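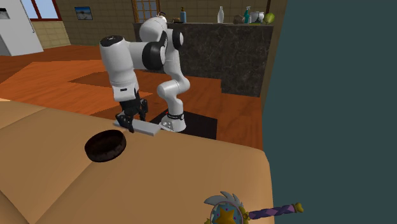
얇은 회색 판을 물고 쿠션 위로 낮게 내려온 그리퍼. 앞쪽에 짙은 갈색 그릇이 놓여 있습니다.

Deruma 원격 시연 모임 갤러리
2025-04-18 올림

안녕하세요, 오래 기다리셨지요. 모임이 끝나고 나면 늘 바로 올리겠다고 큰소리를 치는데, 파일 이름을 정리하다가 옆길로 새고, 기록을 다시 틀어 보다가 또 한참을 들여다보고, 그러다 보면 이렇게 늦어집니다. 그래도 이번에는 꼭 사진과 함께 이야기를 조금 길게 남기고 싶었어요. 저희 Deruma는 로봇 팔에게 집안일 비슷한 동작을 사람 손으로 하나하나 보여 주는 작은 모임입니다. 시뮬레이션 안의 거실과 부엌에서 조종기를 잡고 팔을 움직이면 그 움직임이 그대로 시연 기록으로 남고, 나중에 그 기록을 가지고 학습을 돌려 봅니다. 처음 오시는 분들은 게임 같다고 하시고, 한 시간쯤 지나면 바느질 같다고 하십니다. 저는 둘 다 맞는 말씀이라고 생각해요.

이번 시연 묶음에는 Irau라는 이름을 붙였습니다. 지난 November, 그러니까 11월에 시작한 첫 묶음 Simard가 책상 위에서만 놀던 것이라면, Irau는 살림살이가 있는 방으로 나온 셈입니다. 나무 바닥이 있고, 안쪽에 대리석 무늬 조리대가 있고, 그 위에 병이며 단지며 초록빛 양배추까지 올라가 있어요. 첫 화면을 띄웠을 때 다들 로봇은 안 보고 살림 구경부터 하셨답니다. 저도 창틀이 참 마음에 들어서 자꾸 그쪽으로 시점을 돌렸습니다.

납작한 물건을 든다는 것

맨 위 사진의 판 이야기를 좀 하고 싶습니다. 두 손가락 그리퍼로 얇고 납작한 것을 다루는 일은 저희 모임에서 제일 인기가 없으면서도 제일 오래 붙들게 되는 과제예요. 컵이나 공은 대충 가운데로 들어가서 오므리면 어떻게든 손에 들어오는데, 판은 손가락이 조금만 높아도 허공을 집고 조금만 낮아도 바닥을 긁습니다. 게다가 푹신하게 생긴 면 위에서는 눈으로 높이를 재기가 어려워서, 조종하시는 분들이 다들 숨을 참으세요. 숨은 쉬셔도 됩니다!

저희가 판을 다룰 때 권하는 순서는 이렇습니다. 먼저 손목 방향을 정하고, 그다음에 옆으로 맞추고, 내려가는 것은 맨 나중에 합니다. 세 가지를 한꺼번에 하시는 분도 계신데 (솜씨가 좋으신 분들이 꼭 그러십니다) 나중에 기록을 틀어 보면 어디가 접근이고 어디가 잡기인지 구분이 잘 안 되더라고요. 사람이 보기에 헷갈리는 시연은 학습할 때도 애를 먹이는 일이 많았습니다. 조금 심심할 만큼 또박또박 움직여 주시는 편이 저희에게는 제일 고맙습니다.

판을 든 다음에는 기울기를 봐 주세요. 살짝 기운 정도라면 그대로 가셔도 좋고, 많이 기울었으면 멈춰서 고치신 뒤에 움직이시면 됩니다. 고치는 동작도 버리지 않고 다 남깁니다. 예전에는 말끔한 시연만 모으려고 했는데, 그렇게 모은 기록으로 돌린 팔은 한번 어긋나면 어쩔 줄을 모르고 같은 자리에서 떨기만 했어요. 그 뒤로는 실수하고 되돌아오는 장면을 일부러 챙겨 둡니다. 그러니 망쳤다고 미안해하시면서 처음부터 다시 누르지 말아 주세요. 저희는 그 부분이 탐납니다.

조종기와 연습 시간

조종기는 Fleka를 그대로 씁니다. 손잡이를 쥐고 움직이면 팔 끝이 따라오고, 엄지 쪽 단추로 손가락을 여닫는 단순한 물건이에요. 이번에 손본 것은 속도 비율 하나입니다. 물건 가까이 가면 손을 많이 움직여도 팔은 조금만 움직이도록 바꿨는데, 익숙한 분들은 처음에 답답하다고 하셨고 새로 오신 분들은 훨씬 편하다고 하셨습니다. 그래서 설정 화면에 켜고 끄는 칸을 따로 두었어요. 자리에 앉으시면 화면 왼쪽 아래에서 찾으실 수 있습니다.

조종석은 여섯 자리였고, 한 분이 오래 앉아 계시기보다는 조금씩 돌아가며 잡으셨습니다. 그렇게 해서 남은 시연이 모두 244개입니다. 중간에 끊긴 것과 되돌아온 것을 다 합친 숫자라서 이 가운데 학습에 바로 넣을 수 있는 것이 얼마나 될지는 더 살펴봐야 해요. 숫자를 적어 두는 까닭은 자랑하려는 마음이 조금, 다음 묶음과 견주어 보려는 마음이 그보다 조금 더 있어서입니다. 간식비는 한 분에 3000원씩 걷었고, 남은 귤은 저희가 맛있게 먹었습니다.

기다리시는 동안 다른 분의 화면을 구경하시는 것도 큰 공부가 됩니다. 같은 과제를 두고도 어떤 분은 멀리서 크게 돌아 들어가시고, 어떤 분은 곧장 내려가십니다. 손버릇이라는 게 참 신기해서, 기록만 틀어 놓고 누구 것인지 맞히는 놀이를 했더니 다들 꽤 잘 맞히셨어요. 다만 학습하는 쪽에서는 이 손버릇이 너무 제각각이면 곤란할 때가 있습니다. 그래서 시작 자세만큼은 맞춰 주십사 부탁을 드립니다. 나머지는 편하신 대로 하세요.

손가락 가까이에서

둥근 물건은 판과는 또 다른 재미가 있습니다. 납작한 것이 높이 싸움이라면 둥근 것은 가운데를 찾는 싸움이지요. 손가락이 한쪽에 먼저 닿으면 그만 굴러가 버리니까, 가까이 갈수록 좌우를 자주 살피게 됩니다. 그런데 막상 바싹 다가가면 손가락이 물건을 가려서 정작 보고 싶은 데가 안 보여요. 이럴 때는 다른 시점을 같이 띄워 놓고 번갈아 보시면 한결 수월합니다.

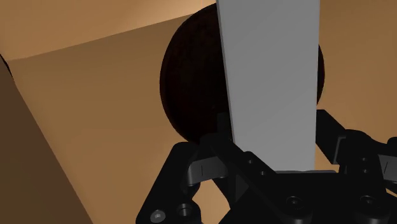 가까이서 보는 시점만 믿고 내려가면 꼭 한쪽 손가락이 먼저 닿으니, 오므리기 직전에 한 박자 쉬었다가 넓은 시점으로 돌아가 확인하는 버릇을 들이면 좋겠다는 댓글을 한 분이 남겨 주셨습니다. 그 한 박자가 기록에도 남느냐고 덧붙여 물어보셨는데, 네, 남습니다. 가만히 있는 구간이 너무 길면 저희가 조금 다듬고, 짧게 망설인 정도는 그대로 둡니다. 좋은 말씀이라 다음 안내문에도 넣으려고 해요.

짙은 갈색 공과 밝은 회색 손가락입니다. 손가락 아래로 검은 그리퍼 몸체와 나사 머리가 또렷하게 보여서 저는 이런 가까운 화면을 참 좋아합니다.

둥근 물건을 잡으실 때 하나 더 말씀드리면, 꽉 쥐는 것을 너무 서두르지 않으셔도 됩니다. Fleka의 단추는 누르는 만큼 손가락이 오므라드니까 천천히 누르시면서 물건이 밀리는지 보시고, 밀리면 팔을 그쪽으로 살짝 따라가 주세요. 손으로 귤을 집을 때를 떠올리시면 딱 그 느낌입니다. 머리로는 아는데 손이 안 따라간다는 분들께는 연습 방을 열어 드리고 있으니, 기록 단추를 끈 채로 마음껏 굴려 보셔도 좋습니다.

자주 물어보시는 것들을 조금

로봇을 전혀 몰라도 되느냐고들 물으시는데, 괜찮습니다. 저희 모임에는 코드를 짜는 분도 계시고 뜨개질을 오래 하신 분도 계시는데, 시연 기록만 놓고 보면 뜨개질하시는 분 것이 훨씬 매끄러워요. 조종기 연습은 옆에서 같이 봐 드립니다. 안경을 쓰셔도 되고, 왼손잡이이신 분은 미리 말씀해 주시면 손잡이 쪽을 바꿔 놓겠습니다.

집에서 기록을 받아 보고 싶다는 분도 계셨습니다. 본인이 남기신 시연은 재생 파일로 드릴 수 있어요. 파일 이름은 Irau 뒤에 자리 번호가 붙는 식이라, 앉으셨던 자리를 기억해 두셨다가 알려 주시면 찾기가 쉽습니다. 기억이 안 나시면 무슨 물건을 잡으셨는지만 적어 주셔도 제가 어떻게든 찾아보겠습니다. 시간이 조금 걸려도 너그럽게 봐 주세요.

다음에는 물건을 그릇에 담는 과제를 조금 더 해 보려고 합니다. 그릇 테두리에 손가락이 걸리는 분이 많으셔서, 어느 높이에서 놓는 것이 좋은지 같이 의논해 보고 싶어요. 하고 싶은 과제가 있으시면 아래 댓글 칸에 적어 주세요. 지난번에 수건 개기를 적어 주신 분, 잊지 않고 있습니다. 천은 아직 시뮬레이션에서 영 말을 안 들어서 조금만 더 기다려 주시면 좋겠습니다.

무릎담요를 두고 가신 분은 연락 주세요. 잘 개어서 조종기 선반 옆에 올려 두었습니다.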